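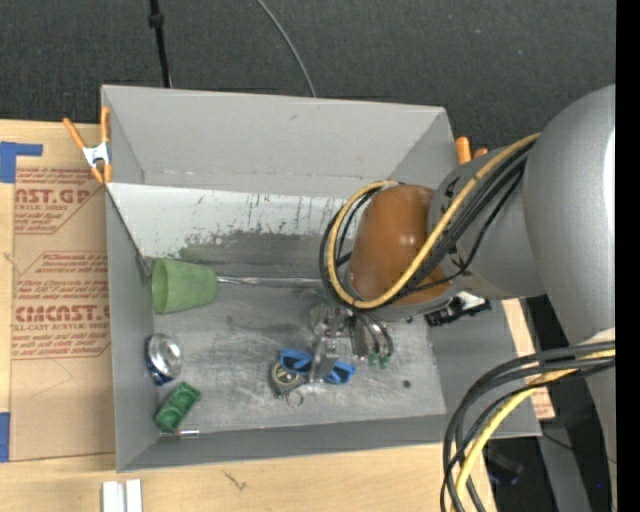

Lalis Container Terms
README and data card, release 9
Last changed 21/05/2023

Summary

Lalis Container Terms is a table of English trade words for storage containers: bin, tub, tote, crate, tray, skip, hamper, pan, hod and so on. Each record ties one term to one entry in a printed trade list, with the measurements, material wording and intended contents given in that entry. The table holds 1713 records taken from 8 trade lists in the Stullside collection.

It was made for people who catalogue trade literature and need to know what a supplier meant by a word in a given list. It may also be of use to dictionary editors. It is not a buying guide and holds no prices.

Files

terms.csv -- the main table, one row per record
sources.csv -- one row per trade list, with shelf mark and page range
variants.csv -- spelling variants mapped to a head form
afolabi.conf -- settings used when the head forms were made
CHANGES.txt -- notes on each release
LICENCE.txt -- full licence text

All text files are UTF-8 with Unix line endings. CSV files use a comma as separator and double quotes around any field that contains a comma. There is a header row in each.

Columns in terms.csv

record_id: whole number, never reused after a record is withdrawn
source_id: key into sources.csv
page: page as printed, kept as text to allow for roman numerals
term_raw: the term exactly as printed, including capitals and hyphens
term_head: head form, lower case, singular
qualifier: any word printed before the term that narrows it, such as "nesting" or "deep"
length_raw: length as printed
width_raw: width as printed
height_raw: height as printed
length_mm: length in millimetres, rounded to the nearest whole number
width_mm: width in millimetres, rounded as above
height_mm: height in millimetres, rounded as above
measure_side: inside, outside or unstated
material_raw: material wording as printed
contents: what the list says the container is for, if it says
status: checked, unchecked or disputed
note: free text

There are 17 columns. Scripts written for releases before measure_side was added will read the later columns one place out unless they address columns by name.

How the records were made

Entries were keyed by hand from the printed page. Optical character recognition was tried on two of the lists and dropped. The measurement columns in both are set in a narrow face with poor separation between 3 and 8, and correcting the output took longer than typing it.

A second reader checked each record against the page. Where the two readings differed and the page settled the matter, the record was corrected and marked as checked. Where the page did not settle it, for instance where ink had spread into a fraction, the status is disputed and both readings are given in the note. Records keyed from the loose supplements have had one reading only and are marked unchecked.

Head forms were produced with Afolabi, a small normaliser that strips plurals, joins split compounds and looks up known variants. Its output was then read through in full. Compounds are joined only if the joined form is printed somewhere in the same source. "Tote box" and "totebox" therefore share a head form in one list and stay apart in another. This has been queried more than once. The rule is deliberate and will stay as it is -- merging across sources hides the very differences the table is meant to show.

Conversions

Imperial measurements were converted at 25.4 mm to the inch. Fractions were resolved before conversion. Where a list gives a range, the raw column holds the range and the millimetre column is empty. Where a list gives a diameter, the figure is entered under both length and width, and the note says "round".

Tapered containers are a difficulty. Most lists give the size at the rim and say so in the front matter. Some give the size at the base, and one gives a mean. The front matter of each list has been transcribed in sources.csv under size_statement and should be read before any measurements are compared.

Notes on particular terms

bin. The widest term in the table. It covers open-fronted picking bins, flour bins with lids and large floor-standing boxes. The qualifier column does most of the work of telling them apart. A bare "bin" without a qualifier should not be taken to mean any one shape.

tote. Used for a straight-sided or tapered box meant to be carried when loaded. Some sources reserve it for boxes with handholds. Others apply it to any box that will stack.

pan. In these lists, a shallow open container of any outline. It overlaps heavily with tray, and two sources print both words for the same stock item on facing pages. Such pairs are kept as separate records with a cross-reference in the note.

skip. Nearly always a wheeled or liftable basket for mill and laundry use. The modern sense of a large waste container left at the roadside does not occur.

hod. Coal hod and brick hod share a head form. Use the contents column to split them.

hamper. Occurs both as a lidded basket and, in one list only, as a unit of quantity. The unit sense has been left out.

Known problems

The page column for the second supplement follows pencilled numbers added by a former owner, as the printed numbers are missing. They skip from 40 to 42. No leaf appears to be lost.

material_raw is not normalised. "Galvd", "galv." and "galvanised" all occur. A material_head column is planned but there is no date for it.

The contents column is empty in most records. An empty field means that the list is silent, and should not be read as "general purpose".

variants.csv still holds a small group of forms from a list withdrawn after release 8. They do no harm but will not match anything in terms.csv.

Sorting by term_raw gives different results on different systems owing to the treatment of hyphens. Sort on term_head, then record_id, to get a stable order.

Suitable and unsuitable uses

The table is suited to tracing how a word was used within one source, to writing catalogue descriptions and to finding early printings of a compound.

It is poorly suited to any claim about how common a word was in the trade at large. The lists are those that happened to reach Stullside, and they lean towards northern makers and towards storage for grain, bolts and linen. Fishery and dairy containers are thin on the ground. Frequencies drawn from terms.csv describe the collection only.

Measurements should not be used to identify a surviving object without a look at the size statement for the source.

Personal data

The lists print the names of firms and, in a few cases, of agents. These have been left out of terms.csv. Notes written by former owners have not been transcribed.

Access and upkeep

The files are hosted by Cosance and may be downloaded without an account. Older releases are kept in the same place under their release numbers. The table is maintained by Oluwatosin Usman.

Corrections are welcome. Please quote the record_id and say whether you have seen the page itself or are working from the table alone. Corrections sent without a record_id are hard to place and may wait for some time. Changes are gathered up and issued together each December; faults that stop a file from loading are dealt with as they arise.

Licence and citation

The table is released under CC BY 4.0. The trade lists are out of copyright, and no rights are claimed over their wording.

Cite as: Usman, O., Lalis Container Terms, release 9, Cosance. Give the release number in any citation, as record statuses change between releases.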